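The Jar

Monday

Randi Boström inherited her aunt's beige table, her aunt's debts to the milkman and one jar. The jar came wrapped in kitchen foil, badly, as if by someone wearing mittens, with a flat grey lid and a small red mark near the rim. The will said only that it should be kept upright.

"It'll be jam," said Tõnu Urbonaitė from downstairs, who thought most things were jam.

"You don't put jam in a will."

"You haven't tasted good jam."

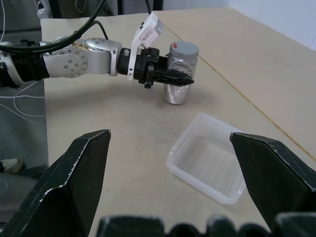 Tuesday

She rang Fonomia, the auction house, and waited through 192 seconds of pan pipes. A young man asked whether the item was silver. Randi said it was silvery. He asked what was inside and she told him that foil was, in her experience, hard to see through — at which he suggested she try Bokix, who dealt in boxes.

Tõnu came up at five to look at it again. He had brought a spoon.
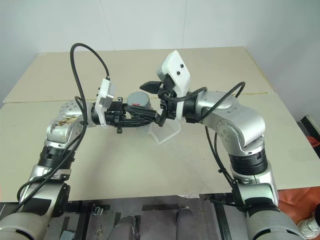

Wednesday

They argued about the lid. Tõnu held that the red mark was a warning. Randi held that it was nail varnish, her aunt having been a woman who did her nails over whatever was nearest. Neither of them would touch it, so they had tea and talked about the milkman, and the spoon went home unused.
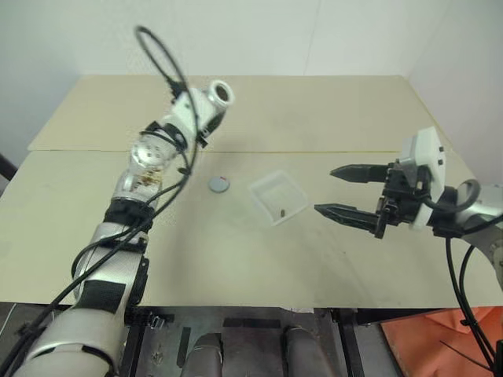 Thursday

The lawyer wrote to apologise. There had been a mix-up with the paperwork, and the jar was meant for a cousin in Hedimel. Randi was to have had the piano.

She read the letter twice and went down to ask Tõnu how he felt about helping with the stairs.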